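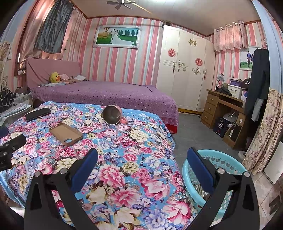
Washing a cotton bedspread without the colors going dull?

Posted by Ronja Hägglund

Hi all. Got a big floral bedspread, bright blue background with pink and yellow flowers. 100% cotton, double size. Had it since August and it needs a wash badly, tea on it plus general dust. Label is cut out so no clue what temp. My last one (a Melis, plain red) went sort of gray after three washes and I dont want that again.

Machine is a small one, says 600 to 1400 spin. Cold or warm? And can I hang it in the yard or does the sun kill it? We're in Sesham so not exactly tropical, but still.

Also there's the tea – treat it first or just throw it all in?

Sixten Lunde

Tea first, always. Cold water on the spot from the back of the fabric, then a bit of dish soap, leave it half an hour, rinse. No hot water till it's gone. If there was milk in it use an enzyme detergent as well.

Then cold wash, inside out, liquid detergent for colors. Not the powder for whites, most of those have bleach in them and I'd bet that's what got your red one. Spin at 600. It comes out heavier but way fewer creases.

Check the size of your drum too. A double bedspread soaks up a lot and if you have to shove it in, it won't rinse, and you get stiff patches where the soap stayed. I gave up and take mine to the laundromat in Esunthorpe, the one by the bus stop. Big drums, 146 kr for the large one last time I went. Open til 9 in the evening.

Hang it in the shade or inside out. Over two lines if you've got them, otherwise you get a crease down the middle that takes forever to iron.

tavholm_817

vinegar. half a cup in the softener drawer. my mom did it with everything and her curtains lasted 20 yrs

Sixten Lunde

Vinegar's ok now and then for soap residue, wont set the dye though, that's a myth. And never with bleach. Some washer makers say it's bad for the rubber seals so I wouldn't do it every time.

Ronja Hägglund

Thanks both. Soaked the tea spot last night, mostly gone, one faint ring left – doing it again before it goes in. Drum looks too small now I've measured it so probably Esunthorpe. Do they take cards or is it coins only?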